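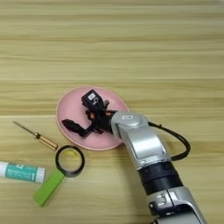

*pink plate, light wood table*

**Oiling vs. hard finish for a dining table – Kandstead Home & Woodwork Board**

**plankside** wrote:

Looking for opinions before I commit. We bought a second-hand dining table in June, light wood with a strong grain. The seller said it was oiled at some point and couldn't say with what. I've been wiping it down with a damp cloth and it has started to feel dry and a little rough at the end where we eat most.

I have two options in mind. One is to sand it lightly and put on a hard wax oil. The other is to take it all the way back and use a water-based polyurethane. We eat at it twice a day and there are kids in the house, so it needs to handle spills. I don't want it to turn orange.

I have a can of Fondance matte oil in the garage that came with a shelf project. It's half full. Would that be enough, and is it worth using on something this size?

**Ruttle_85** wrote:

Polyurethane. I did ours with three coats and haven't touched it since. Oil is fine for a side table. For a table with kids at it every day you'll be redoing the oil every year, and you'll forget, and then you'll have water rings.

Sand to 120, then 150, wipe off the dust, thin first coat. Don't go finer than that or the finish won't grip well.

**gullwick** wrote:

I don't agree with that. The trouble with polyurethane is what happens when it fails. Once there's a scratch through the film, water gets under it and you get a cloudy patch. You can't fix the patch, so you have to sand the whole top. With oil you rub the bad spot with a fine pad, put a little more oil on, and it blends in.

I've had an oiled table for six years. It has marks, but none of them took me longer than an evening to fix.

**Ruttle_85** wrote:

Six years of fixing marks is my point.

**plankside** wrote:

Thanks, both. To answer the obvious question, I tried the water drop test. At the far end the drops sat on top for a good while. At our end they soaked in and left a dark spot that dried out by morning. So there's still something on part of it and not much on the rest.

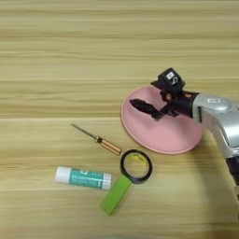
The other thing I can't work out is how much sanding it can take. The underside has no stamp or label, and the edges are rounded over, so I can't see whether it's solid all the way through. If it's veneer I'd rather not find out with the sander. The legs come off with a bolt at each corner and I could get it outside for the weekend if the weather holds.

**tressel** wrote:

Take a leg off and look at the inside of the bolt hole with a flashlight. You'll see layers if it's veneer over something else. End grain going all the way through means solid.

Do that before you buy anything. If it turns out to be veneer, hand sand only, 180 grit, and stop as soon as it feels even. In that case I'd go with oil and skip the full strip.

**gullwick** wrote:

Good advice about the bolt hole. I'd also throw out the half can. Oil that has been open for a long time in a garage can skin over and cure badly. If you want to test it, put some on a scrap and see if it's still tacky after 2 days.

**plankside** wrote:

Checked the can. There's a skin on it. It's going to the hazardous waste drop-off.

I also looked at what the hardware store carries. They have the Stoteck water-based poly in satin and matte, and an Arnardóttir hard wax oil that comes clear or with a bit of white pigment. The white version is supposed to keep pale wood from yellowing. The small can of that is more than the large can of the poly, so price does come into it. I'd have to do the whole top either way, since I don't think I can blend the dry end into the rest.

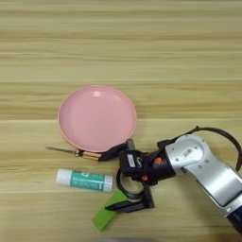

**Ruttle_85** wrote:

If yellowing is the main worry then water-based poly already solves that. It goes on clear and stays close to clear. You don't need to pay extra for pigment. Buy the matte, stir it well and don't shake it.

**tressel** wrote:

The pigment is worth it on some woods and looks chalky on others. Try it on the underside first – a patch the size of your hand, two coats, and look at it in daylight.

**plankside** wrote:

Leg is off. It's solid, end grain all the way through. I'm leaning toward the oil because I'd rather do small repairs than one big one. I'll do the test patch on the underside and post how it came out.

**Ruttle_85** wrote:

Your table. Use coasters.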